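From: Zyanya Cortés
Date: July 22, 2024
To: Hatow local history list
Subject: Re: Pronness to Pivbridge on foot - the old mill path

On the mill path, Yao wrote:

> Has anyone walked the whole of the mill path lately? My map shows
> it leaving Pronness by the chapel and coming out at Pivbridge, but
> I lost it in January somewhere past the second ford and had to
> come back along the road. Also, is the 1221 charter the first
> mention of it, or is there something older?

Yes, I have, and what a walk it is! I did it end to end this month and I'm still going on about it to everyone at home. The bit you lost is easy to miss. After the second ford you want to bear left up the bank, even though the right-hand track looks much more trodden (it only goes to a field gate). There are 20 stone steps under the brambles, and once you're up those you can follow the line of the old hedge nearly all the way.

As for the charter, I've been back to my notes and 1221 is the earliest I have too. It calls the path "the way of the millers", which I love. The grant gives the mill to three brothers, and one of them seems to have spent years arguing over who should mend the footbridge. Some things don't change! 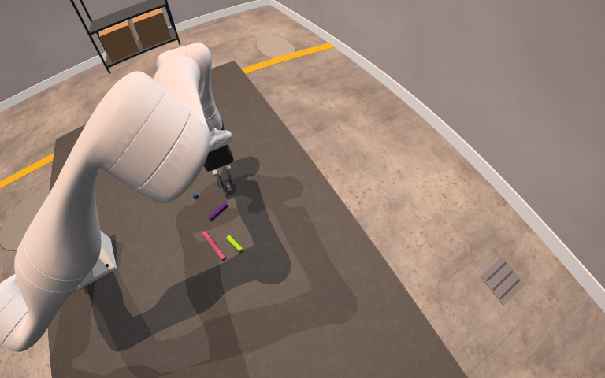 Yao has since written to me off list to say that the footbridge in the charter may not be the one at Pivbridge at all, as the bounds make more sense if you start from the Hatow side and follow the stream down. I tried that with the map on the kitchen table and I think it works rather well - the "grey stone" then falls just where the parish boundary kinks.

So now I badly want to find the stone. The tithe map has a plot numbered 82 called Greystone Piece, on the north bank, and I've never set foot in it. Does anyone on the list know who farms there now, and whether they'd mind a few of us having a look after harvest? I'm happy to do the asking if someone can give me a name.

I can bring copies of the tithe map and a flask. Stout boots needed, and long sleeves for the brambles.

Zyanya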